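1/ Notes on how we moderate school-assessed marks in senior Music, for anyone teaching the course for the first time. This covers the performance folio and the composition task. The written exam is a separate process and I'm leaving it out.

2/ Cohort this year: 71 students across the four schools in our cluster. 39 are doing the solo performance option, the rest chose composition or ensemble. Small numbers per option mean one generous marker can shift a whole school's distribution.

3/ Folio requirements, solo option. Three contrasting works, one by a living composer, one with accompaniment. Minimum total playing time applies to the music only. Tuning, page turns and spoken introductions don't count towards it. Check this in August, while there is still time to add a piece.

4/ "Contrasting" is the word that gets argued over. We read it as a difference in at least two of: period, tempo, texture, technical demand. Two slow Romantic pieces in different keys are not contrasting. A fast étude and a slow air by the same composer can be.

5/ Accompaniment can be live or recorded. If recorded, the student operates playback or nominates one person to do it. The backing track must not double the solo line at any point. Listen to the whole track before approving it. Karaoke-style tracks often drop a guide melody in at the second chorus.

6/ Recording spec. One continuous take per work. No edits, no compression, no added reverb. 48 kHz, 24-bit WAV if your gear does it. Stereo pair at two to three metres for acoustic instruments. For voice with piano, favour the voice slightly and leave the balance alone after that.

7/ Levels: peak at -6 dBFS during the loudest passage in rehearsal. Students play louder on the day. If you set for -3 in rehearsal you will clip the take that matters.

8/ The old hall at Skamosside has a flutter echo between the side walls. Pull the curtains on the car park side and put the player off the centre line. The practice rooms are drier, but the ventilation can't be switched off from inside the building.

9/ Piano students: the Hämmerli upright in room 4 has been regulated and is fine for anything up to the top band. The one in the foyer has a sluggish repetition above C6. Don't record Scarlatti on it.

10/ Now marking. Each folio is marked on five criteria: accuracy, tone and intonation, rhythm, stylistic understanding, communication. Mark each criterion on its own pass if you can. Markers who do all five in one pass tend to give a flat row of near-identical scores, which tells the moderator very little.

11/ Accuracy is weighted the same as communication. New markers routinely over-penalise a visible memory slip and under-penalise ten bars of approximate rhythm. A single recovered slip should cost one mark at most in one criterion. It should not drag down the other four.

12/ Difficulty is not a criterion. It only matters in so far as the piece allows the student to show what the top descriptors ask for. A well-played mid-level piece can get full marks for rhythm. It probably can't reach the top for stylistic understanding if there's nothing in it to interpret.

13/ Composition task. Score or annotated recording, plus a commentary of no more than 682 words. Odd limit, I know. It was converted from a page count at the last syllabus revision and has stayed. Headings count. Captions on score excerpts don't.

14/ The commentary should explain decisions. "I used a minor key to make it sad" earns the bottom band. "Bar 22 delays the return of the opening motif by two beats so that the entry falls against the bass" earns something. Ask for bar numbers in every paragraph.

15/ Notation software: Prisum is on all the lab machines. Its default export flattens articulation in percussion parts. Turn on "preserve voices" before making the PDF, then open the PDF and look. I had four scores last year with every accent missing from the snare line.

16/ Samples and loops are permitted if declared. The declaration needs source, duration used and what was done to it. Undeclared material goes to an authenticity interview, and those take a lesson each. Get the declaration form done when the loop goes in.

17/ Drafts. We collect evidence at three points. A dated save file is enough. A photo of a handwritten sketch is enough. Verbal feedback has to be logged in one line with the initials of whoever gave it.

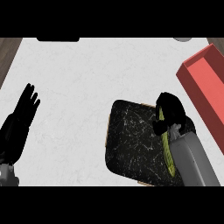

18/ Cross-marking procedure. Each school sends a top, a middle and a bottom folio for each option, names removed. Everyone marks blind before the meeting. Bring scores per criterion, not totals. Totals can agree to the mark while the criteria disagree completely.

19/ Tolerance is three marks in total and one in any criterion. Outside that, the group listens again with the descriptors open. The originating teacher speaks last. We adopted that order after the Bituncombe meeting, where the first speaker's mark became everyone's mark by the third folio.

20/ If a school's sample is consistently high or low, the adjustment applies to every folio in that option at that school. It doesn't apply across options. A lenient ensemble marker doesn't cost the soloists anything.

21/ Rank order is yours. Moderation can move the set up or down but will not reorder your students unless the sample shows an error. So get the order right first, then worry about the level.

22/ Uploads. The portal rejects any file over 315 MB. A long 24-bit stereo take can exceed that if your recorder is set to 96 kHz. Downsample the copy, keep the original. File name is candidate number, underscore, work number. No spaces, no titles.

23/ Play every uploaded file back from the portal, at least the first and last ten seconds. The preview shows a waveform for truncated files too, so the waveform proves nothing.

24/ Marks lock at 4 pm on the closing date. The audio upload stays open until midnight, which catches people out every year. A folio with audio and no mark is treated as not submitted.

25/ I'll put up the annotated descriptors for ensemble separately. They need the individual contribution section rewritten first, and the percussion wording is still with the other schools.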